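Standano gallery – perception and planning, apartment runs

Quick dump of stills, tidy-up stack on Zokby planner 2. More when I get a minute. 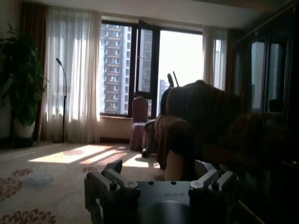
Exposure control in Fang. Wrist stream still clips with a big sunny window ahead – brown shapes go nearly black, depth mask gets ragged. Gain tweak pending.
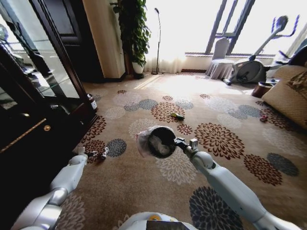
Two-arm planning next. Left gripper low over the carpet by the crumpled white bit, right one holding the round black thing, so seperate collision margins per arm.
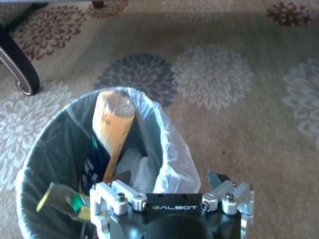 Does the planner re-run every frame?
Only when the target pose shifts past 13 mm.
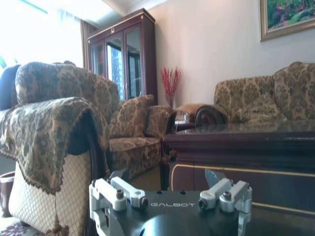
Standano, Monday, November 25, 2019 – Logs are up, 362 clips tagged in Tradora. Labels by Fung-ping Tse, ping her if somethings off.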